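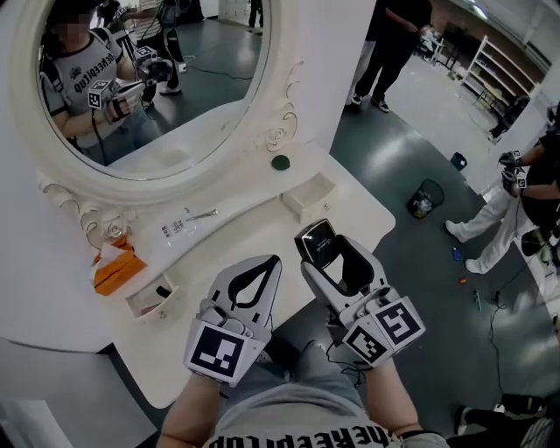
Werkstattbuch, Donnerstag, 14. April 2022

Schminktisch, Inv. 171. Stand heute, schnell vor Feierabend.

Platte heute früh abgewischt, erst trocken, dann mit dem feuchten Tuch, kein Reiniger. Weißlack ist empfindlicher als er aussieht, beim letzten Mal hatten wir matte Flecken vom Glasreiniger. Also: Spiegel NIE direkt ansprühen, immer erst aufs Tuch. Läuft sonst unten in den Rahmen und zieht hinter die Schnitzerei.

Rahmen: Ranken und Blätter voll Staub, mit dem weichen Pinsel raus. Die beiden Rosen extra, da sitzt es richtig tief zwischen den Blütenblättern. Rechte Rose knapp über der Platte ist die blödere, man kommt mit der Hand schlecht dahinter. Linke unten am Bogen ging gut. Wattestäbchen halb so gut wie Pinsel, fusseln nur. Ravinder meint Druckluft — lieber nicht, solange keiner weiß wie fest die Auflagen sitzen. Bei einer Ranke oben bin ich mir nicht sicher, klingt hohl beim Klopfen. Bleistiftkreuz auf der Rückseite gemacht.

Spiegel wackelt noch. Halterung hinten, Schraube rechts dreht durch. Drin waren 13er, die greifen nicht mehr. Längere geht nicht, kommt vorne raus. Lösung wohl: Loch mit Holzspan und Leim füllen, zwei Tage stehen lassen, neu vorbohren. Shirley fragen ob noch Rundstab da ist, sonst bei Forer mitbestellen. Bis dahin Spiegel nicht am Rahmen anfassen beim Verrücken!! Immer unter der Platte greifen, zu zweit.

Kleinkram auf der Platte, wo was hingehört:

Taschentuchbox (orange) bleibt links am Rand. Stand gestern rechts, da ist sie dauernd im Weg.

Kleines weißes Schubkästchen rechts. Knopf war locker, nachgezogen, hält. Schublade läuft schwer, Kerzenwachs auf die Kufen probieren. Hinein kommen nur die kleinen Sachen, Haarklammern usw., keine Tuben, hatten wir schon, klebt.

Runder grüner Deckel, dunkelgrün. Liegt seit Tagen unterm Spiegel, Dose dazu weiterhin unauffindbar. Josée glaubt sie ist in der Kiste mit den Requisiten von Campbell gelandet. Deckel liegen lassen bis das geklärt ist, bitte nicht wegwerfen.

Schwarzes quadratisches Etui, das glänzende mit dem Schriftzug. Fingerabdrücke ohne Ende, Mikrofasertuch. Aufdruck ist schon schwach, also nicht reiben. Fester Platz fehlt noch. Vorschlag: vorne rechts, neben dem Kästchen, dann kann die Mitte frei bleiben.

Karte mit den Barcode-Etiketten liegt mitten auf der Platte und gehört dort nicht hin. Etiketten bitte erst abziehen wenn die Liste fertig ist, sonst kleben wieder welche doppelt. Hazel hat die Liste, Stand unklar. Abgleich mit Enddale steht auch noch aus, die haben andere Nummern als wir. Auf den Lack vom Tisch selbst kommt übrigens KEIN Etikett, wenn dann innen an die Zarge. Klebereste bekommt man da nur mit Wärme ab und dann ist der Lack hin.

Silbernes Werkzeug neben der Karte: zurück in die Rolle zum Feinwerkzeug. Liegt auf weißem Lack und macht Kratzer wenn einer den Tisch schiebt. Einen hab ich schon gefunden, fein, schräg, nur im Streiflicht. Mit Politur probieren, erst an verdekcter Stelle.

Boden: Kabel liegt quer, vor dem Verrücken zur Seite, sonst steht ein Tischbein drauf. Filzgleiter drunter fehlen auch noch, der graue Boden zeigt jeden Strich.

Offen:
Rundstab / Leim (Shirley)
Dose zum grünen Deckel (Josée)
Liste Etiketten (Hazel)
Wachs für die Schublade, müsste im Schrank sein
Filzgleiter, gleich ein paar mehr
Lack zum Ausbessern. Cellivance hat einen Farbton geschickt, auf der Probe zu gelblich, nochmal anfragen. Weiß ist eben nicht gleich weiß, am Rahmen ist der Ton auch wieder anders als an der Platte, jedenfalls bei Tageslicht am Fenster. Unter der Deckenlampe seh ich keinen Unterschied.

Nachtrag: Dwight war noch kurz da, will den Tisch im Mai zurückhaben, Datum kommt per Mail. Mit dem Leim geht sich das aus, mit dem Lack nur wenn der neue Ton diesen Monat kommt. Hab ihm gesagt, dass der Spiegel getrennt transportiert wird, Decke drum, stehend, nicht liegend. Er bringt ein zweites Paar Hände mit. Schlüssel hängt wieder am Brett.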